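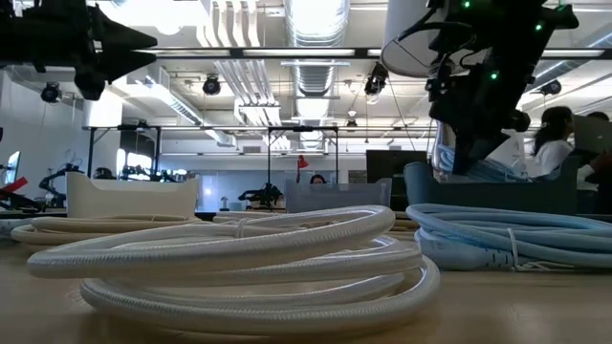

White braided hose and a beige coil on a light wooden tabletop.

Trurkby Letters

Opinion letters on early voting, coded by hand

Overview

Trurkby Letters is a set of 367 letters to the editor about early voting and mail ballots. All of them ran in the opinion pages of the Trurkby weekly paper. Each letter is one row, with the full text, the month it ran, and a few labels added by readers. The letters argue for and against longer voting periods, drop boxes, ID rules and the cost of running polling places. Many are angry, and a fair number are mostly about one party or the other and mention voting only in passing.

The set was put together for people who study how residents argue about election rules in print. It says very little about how anyone voted.

Files

letters.csv: one row per letter
labels.csv: one row per letter per reader
codebook.txt: the rules the readers worked from
changes.txt: what is different from the last release

Fields in letters.csv

letter_id: a number, never reused
month: the month of publication, spelled out
headline: as printed, usually written by the paper and often sharper than the letter
body: the text, with names of private residents replaced by initials
reply_to: the letter_id of an earlier letter, if the writer names it or its author; otherwise blank

Fields in labels.csv

letter_id: matches letters.csv
reader: A, B or C
position: expand, restrict, keep, unclear
target: rule, party, official, other voters, press
tone: calm, heated, insulting

How the labels were made

Gladys Makokha wrote the codebook. Obadia Mrema and Mwanaisha Mbwambo read every letter separately and did not see each other's labels until both had finished. Samuele Sanna read the letters where they disagreed and is reader C. We did not merge the labels into one final answer. If you need a single value per letter, say in your paper how you picked it.

Position was easy to agree on. Tone was hard. One reader took sarcasm as heated and another took it as calm, and the codebook did not settle the matter until May, when a paragraph on sarcasm was added. The first 100 letters were read before that and have not been redone. Filter them out if tone is important to your work.

Known problems

The paper cuts letters for length. The full set of submitted letters was about 3,000, and we have no access to the ones that were turned down. Do not treat the printed letters as a sample of what residents think.

Some writers appear many times. Initials are consistent within a month but not across months, so repeat writers can't be tracked over the whole set.

Scanned pages were run through Kokkonen and then corrected by hand. Italics and underlining are lost. Words in all capitals were kept.

The unclear label covers letters with no stated position and letters with two positions that conflict. Version 2 does not separate them.

Content warning

The letters contain insults aimed at Democrats, Republicans, immigrants, poll workers and people with criminal records. Claims of fraud are left as printed and were not checked. The target label records who is being attacked and takes no view on whether the attack is fair.

Use

Free for research and teaching. Please don't try to match initials to real people. Quote short passages with the letter_id.

Contact

Shirley Gosling keeps the files and answers questions about missing rows. Send corrections with the letter_id and the field name.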